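3.2 Picking the cups

I should own up to how long this part took me. When Ghazal Zarei and I first planned the colour and taste study, we thought the drink would be the hard bit and the cups would be an afternoon's shopping. We started in October with a batch from Inell, and I poured the same weak orange squash into every one of them and asked people in the staff kitchen which was sweetest. Half of them told me the cups smelled of washing-up liquid. Fair enough, they did, and that was the end of the Inell cups.

What we wanted was a set where the colour changed and as little else as possible did. Earlier work on this (including our own pilot, which I'd now do quite differently) mixed glass with china and tall with squat, so when people said the drink in the red mug tasted richer, you couldn't tell if it was the red or the mug. We settled on plain plastic, one shape, and colours that people could name without stopping to think. Shahla Safavi ran a quick naming task with 38 people who took no further part, and we dropped any colour that got called more than one thing. Turquoise caused a proper row.

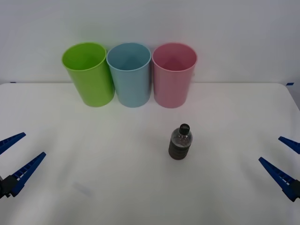

Figure 2. Plastic cups in green, blue and pink, all similar in size and shape.

The main study had 466 people in it, after we took out the ones who'd guessed what we were up to. Everyone tasted the same squash, made up fresh each morning to the same recipe, and marked it for sweetness, sharpness and how much they'd like another. They did this on paper, sitting on their own, with a sip of water and a plain cracker between drinks. I'd have liked to use the tablet form we built at Vokeo, but it kept skipping the cracker page – and people do need telling about the cracker.

We changed the order of the colours from person to person, and the one pouring never did the asking. A smaller group of 79 came back a fortnight later and did the whole thing again, so we could see whether their marks held steady. I'll come to that in section 4. Ghazal thinks the gap was too short and people simply remembered what they'd put the first time. I'm less worried, but she may well be right about the sweetness scale.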